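The Return of the Colored Plate

For a long stretch the only plate anyone seemed to want was white. Restaurants used it, wedding lists asked for it, and the big stores stacked it by the door. Color is now coming back to the table, and it is coming in soft shades: mint, sky blue, cream, the pinks and browns that used to be saved for bathroom tile.

Ollia, a small tableware firm, sold white and nothing else in its first catalog. The new one lists 26 colors. Its best seller is a pale green side plate, and most buyers order it one or two at a time to mix with what they already own. A matched set for 4 costs $74. A full dinner service for a big family runs to $293, and the firm says few people ask for it.

The mixing is the point. At Strachan, a shop that deals mainly in secondhand dishes, odd plates used to go in a box on the floor. They now have the front window. Customers bring in a plate from home, hold it next to others, and leave with something close but different.

Food looks different on color, and it pays to try a few things before buying. Greens are the surprise. A dark lettuce leaf on a pale green plate sounds like too much of the same thing, but the ruffled edge shows up well against the lighter rim. Yellow food is easy on cream and loud on blue. Tomatoes will go on anything. 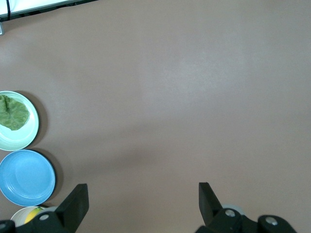
The surface underneath matters as much as the plates. A muted, matte top in a brownish mauve lets pale colors stand out, and it doesn't throw light back the way a glossy one does. Bare oak works too – though it can turn a blue plate a little gray in the evening. Brollano, which makes table linens, has dropped its bright white cloth for this season and added a dusty plum.

Washing is the dull part. Ask whether the glaze is rated for the dishwasher, and don't stack older plates without a cloth or paper towel between them. Undadon sells felt rounds for the job, but cut-up flannel does just as well.

© Table & Pantry | Contact the editors | Back to top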